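Wrist wrap

A wrist wrap is a strip of elastic fabric wound around the wrist to limit bending of the joint during heavy lifting. It is used in powerlifting, weightlifting and general strength training, most often in pressing movements such as the bench press and the overhead press. Wrist wraps differ from lifting straps, which join the hand to the bar and are meant to assist the grip.

Design

Most wraps are woven from cotton or polyester with rubber or elastic threads running the length of the strip. A thumb loop at one end holds the wrap in place while it is wound, and a hook-and-loop patch at the other end closes it. Stiffer wraps give more support but are less comfortable between sets. Stripes are a common form of decoration, and some makers use their color to mark the grade of stiffness. 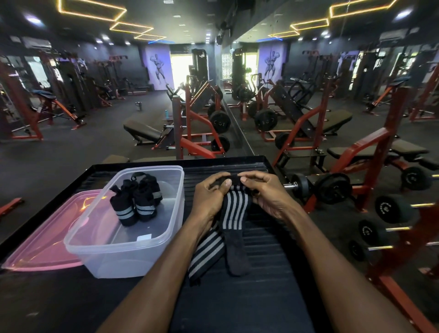

History

Lifters and laborers bound their wrists with leather or cloth long before elastic wraps were sold. Leather cuffs remained common in gyms until woven elastic became cheap. In her survey of gym equipment, Shoshana Ostrowski credits the Bruvmont workshop with an early striped wrap sold by mail under the name Gruso. The workshop made 2,000 pairs before the line passed to another firm, Usside.

Use in competition

Powerlifting federations set their own limits on the length and width of wraps, and some keep a list of approved models. The thumb loop is generally required to be off the thumb during the lift. Wraps may be checked with other personal equipment before a meet -- a step that also covers belts, knee sleeves and shoes.

Care and storage

Wraps lose stretch with age and heavy use. Makers usually advise washing by hand in cool water and drying flat, away from direct heat. For storage, a wrap is rolled from the closure end
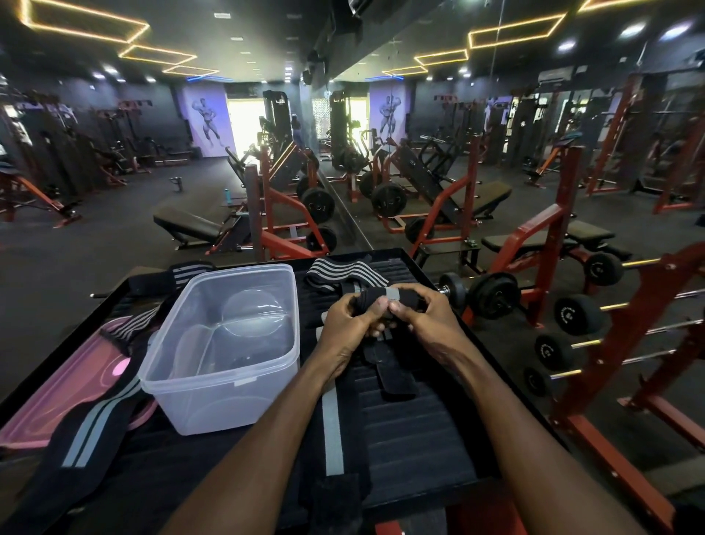 so that the thumb loop is left on the outside, ready for the next use. The hook patch should be covered, as exposed hooks catch on the elastic threads and fray them.

See also: Knee wrap; Lifting strap; Weightlifting belt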